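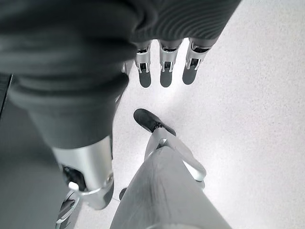
Figura 4. Manga de punto acanalado, color gris oscuro.

3.2. Recuperación elástica del tejido acanalado

Las probetas se cortaron en sentido de columna y se acondicionaron en atmósfera normalizada antes del ensayo. Cada una se sometió a dos ciclos de lavado doméstico y secado en plano, según el protocolo de Tamiru y Poduval. La pérdida de recuperación se concentró en el primer ciclo; en el segundo, las diferencias quedaron dentro de la dispersión entre probetas.

El hilado Skasten conservó mejor la anchura del canalé que el hilado Pronora, aunque este último presentó menor formación de bolitas tras 700 revoluciones en la cámara de abrasión. La diferencia se atribuye a la torsión, más alta en Skasten, y no a la composición, idéntica en ambos lotes. Beyene y Mahasneh describen un comportamiento análogo en puños de canalé 2×2.

No se observó relación entre el tono de tintura y la recuperación. Los lotes oscuros mostraron mayor rigidez a flexión, efecto que desaparece al corregir por masa laminar. Los valores individuales figuran en el anexo B.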